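Laundry folder and sorter wanted, casual, Kultstead

Hi, I'm Coralie Prendergast and I run Jiklow, a little wash-and-fold and preloved clothes business working out of the back half of an old shop in Kultstead. I'm after one more person to fold with me, and I'd love it to be someone who likes clothes.

We started with a few neighbours' baskets and a rack of kids' things by the door, and it has got a bit out of hand since (in a good way!). Last September we put 3,143 pieces through, and my colleague Wichai Suksawat and I were still matching socks well after tea. So, help!

Most of the job is folding. Tees, trackies, pyjamas, knits, the odd doona cover that fights back. I like things spread out flat first, sleeves out, a quick look over for pulls and missing buttons, then folded to our size so they stack properly on the shelf. Stretchy knits are the fiddly ones, especially little spotty tops with soft hems that roll up the minute you let go of them. You'll get the knack. Wichai is very patient and will show you his way, and then I'll show you mine, and you can pick.

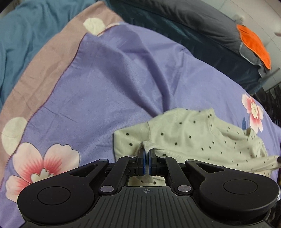 The rest is sorting for the preloved rack. You'd be checking collars and cuffs, deciding what's good enough to sell and what goes in the rag bag, and writing up tags. Flowery sheets always go quickly here, so if you have an eye for a nice old print I'll be thrilled. I have a weakness for anything purple and Wichai has banned me from pricing those.

Hours are 9 a week to begin with, in school hours, and probably more once the Vulusska guesthouse starts sending us its linen. Pay is the casual award rate, plus first pick of the rack at cost. You'll be on your feet a fair bit, though there's a stool, and the radio is on all day (your turn to choose after lunch).

No experience needed. It helps if you're fairly tidy, don't mind lint on your jumper and can tell me when something's gone wrong with an order. Own transport is handy but the Ongart bus stops nearly outside.

To apply, drop a note in at the counter with your name, your phone number and a few lines about yourself by November 18, 2023. No need for a formal résumé. Ask for me or Wichai, and come round the side if the front door's shut, we'll be out the back folding.

Coralie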